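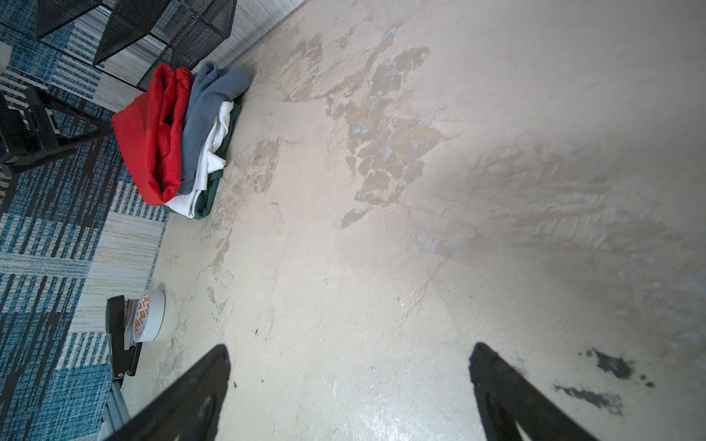
Una de las personas encuestadas objetó que una pila de ropa no está ordenada hasta que se guarda, y que dejarla en el suelo, aunque esté bien doblada, es solamente cambiar el desorden de lugar. Esta opinión apareció, con otras palabras, en varios de los 68 cuestionarios del estudio Remlow, y por eso hemos separado dos estados que antes tratábamos como uno: «prenda doblada» y «prenda guardada». En la Figura 4a, las prendas roja, gris azulada, blanca y verde oscura se clasifican como dobladas y no guardadas. El estado del pavimento, con la capa superior desprendida en algunas zonas, no entra en la clasificación.

El segundo caso es mixto. En la Figura 4b coexisten telas dobladas en el suelo, debajo del estante, una prenda roja arrugada y ropa negra amontonada dentro de un cesto. Según el protocolo, la ropa del cesto cuenta como recogida – pero no como doblada –, mientras que la prenda roja no recibe ninguna de las dos marcas.

Figura 4. (a) Pila de prendas junto al borde de la alfombra. (b) Estante de malla negra, cesto blanco y ropa en distintos estados.
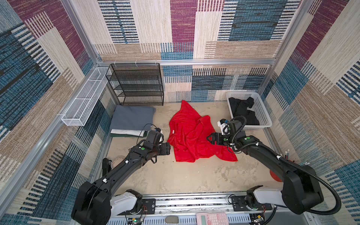

4.3 Criterios de anotación

Cada anotador revisó hasta 300 imágenes con la guía Ollthorpe. Las prendas superpuestas se anotaron por separado siempre que se distinguía un borde o un cambio de color. Cuando existía duda entre «arrugada» y «mal doblada», se eligió la primera categoría y la duda se apuntó en la columna de observaciones.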